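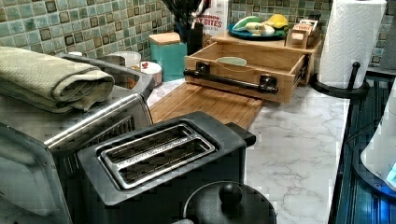 Progress Report: Shared Kitchen Refresh, Dillmont House
Submitted to the Brevine Fund
March 14, 2020

We are so pleased to be writing this one! When we sent our first report in August, the kitchen at Dillmont House was still a room people hurried through on the way to the laundry. Now residents are making breakfast in it, staying to talk, and asking when the next group supper is. Your grant paid for most of what changed, and we want to tell you how it's going.

Counter and tile

The counter and backsplash are finished. We went with a white marble-look top with gray veining, and small mosaic tiles in mixed greens. A few people on the design group worried that the green would feel dark in winter. We put it up anyway, and we love it. The lighter grout lines help a lot, and the teal canister with the wooden lid, which one resident brought down from her own shelf, might have been made to go with it.

The tile work ran a week and a half over because the first delivery was short 4 boxes. Rolla Tile made it good at no charge and the installer came back for the last stretch. No change to the budget line.

Breakfast corner

This is the part we're most excited about. In the original plan the toaster oven was going to live in the pantry, and people would carry it out. In practice that meant it never got used. It now has a permanent spot on the left side of the counter with the black two-slice toaster right in front of it, and the bamboo cutting board lies flat behind the toaster, so bread, board and heat are all within arm's reach. One resident told us she has started eating breakfast again for the first time since she moved in.
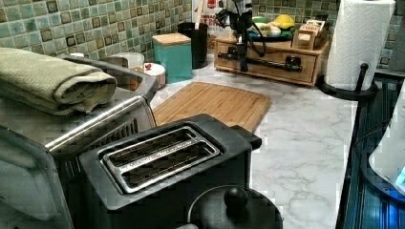
We had 34 residents sign up for the morning group, against a goal of 25, and we've served 136 breakfasts since the counter opened. Toast is the big favorite, followed by anything with melted cheese.

Storage

We asked residents what they wanted to find without opening a cabinet, and the answers were tea, fruit and a clean bowl. The bamboo drawer unit with the black bar handle takes care of a good deal of that. Its top is a handy place for a plate of fruit and a small wooden box, and the drawer is deep enough for a bowl. The canisters stay along the back by the tile. We have kept a stretch of counter to the right of the cutting board open for people to work on, and so far the house has been very good about putting things back.

What we're still working on

The canisters need labels. Several residents have low vision and would like large raised lettering, and we're trying out two kinds. We also want a second cutting board for people who don't eat meat, and a proper rail for dish towels, which for now get folded on top of the toaster oven. The towel rail comes first on our list, and we've asked that towels be moved before anyone switches the oven on.

Budget

There is $300 left in the small equipment line. With your approval we'd like to spend it on the labels, the second board and the rail, and we can send quotes as soon as you'd like them.

Thank you again. Come by any morning and we'll make you toast.

The Kitchen Group, Dillmont House

Comments

tan_street_neighbor
The green tile is gorgeous. Do you know the name of the color? I'd like it for my bathroom.

Dillmont House
It's a mix and the box just said "Meadow blend." Ask at Rolla, they still had some last time we were in.

secondfloor
Please get the towel rail soon!! Also can we vote on raisin bread

PJ
My mom is in the morning group and talks about it every time I call. Thank you all.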